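The cordless drill is dead again, and other November news

I own three things that run on rechargeable batteries and matter to me: a drill, a headlamp and a bike light. All three quit within the same week. I took this personally.

The drill is a Nurkmont, bought when I moved in and convinced myself I'd be hanging shelves every weekend. It came with two packs. One has sat in the garage since the second winter and now reads zero volts on the meter. The other one will drive 7 screws if I'm lucky and then it sulks. A new pack costs $90. A whole new drill, with two packs and a case and a bag of bits I'll lose, was $167 at the same store on the same shelf. I stood there doing that math longer than I'd like to admit.

I didn't buy either one. I came home and read about batteries until one in the morning.

Most of what I'd been doing was wrong. I ran everything down to nothing before charging, a habit I picked up from my father, who picked it up from the nickel-cadmium packs of his day. Lithium cells would much prefer you didn't. They also dislike being stored full, being stored empty, being hot, and being charged when they're below freezing. That last one stung. My charger lives in an unheated garage in a place where the dog's water bowl is a hockey rink by Thanksgiving.

The advice that kept coming up was to stop at 80 percent if the thing lets you choose, and to put packs away half charged if they're going to sit. My charger doesn't let me choose. It has one red light and one green light, and I have my doubts about the green one. So I've been using a kitchen timer, the one shaped like a tomato. My household has opinions about this.

I mentioned all of it to Myrtle Brannigan two doors down, who repaired hearing aids for a living and has no patience for anybody's voodoo. She asked whether I'd cleaned the contacts. I had not cleaned the contacts. She handed me a cotton swab and a bottle of alcohol over the fence like she was serving me papers.

Reader, it helped the headlamp. The headlamp is a Grekel, it takes a single cell the size of my thumb, and the spring at the back end had gone green and crusty. Ten minutes of scrubbing and it works. The bike light was not so lucky. Its cell is sealed in with glue, and I got as far as warming it up with a hair dryer before I remembered what I'd been reading at one in the morning and put it down.

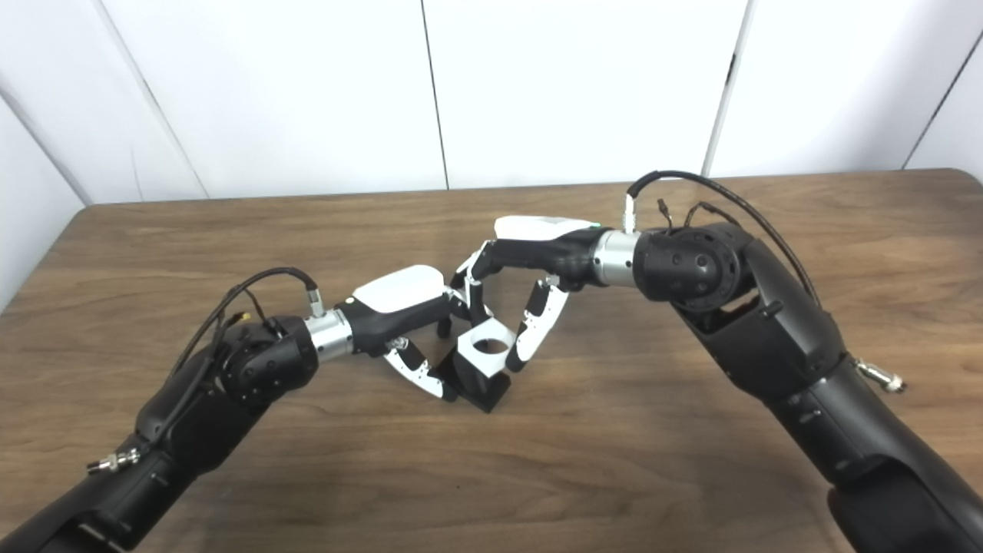 Dead packs can't go in the trash, and I do know that much. The county takes them, with tape over the terminals so they don't touch each other in the bin. Taping them is a fussier job than it sounds. You want to hold the pack still and press the tape down flat at the same moment, and I have two hands that both want to do the pressing. Two grippers meeting over a brown wooden table to hold one little black block between them is better teamwork than my left and right have ever managed. I used up half a roll of electrical tape and stuck the pack to my sleeve once.

The sleeve survived. The old pack and the bike light are in a coffee can by the back door, waiting for me to drive past the drop-off when it's open, and I've noticed it keeps the same hours I do.

As for the drill, I've moved the charger indoors, onto the shelf above the washing machine. It's a crooked shelf. I put it up with the last of the good pack. I'll give it until spring, and if it's still giving me 7 screws at a time, I'll go back and look at that $167 box again.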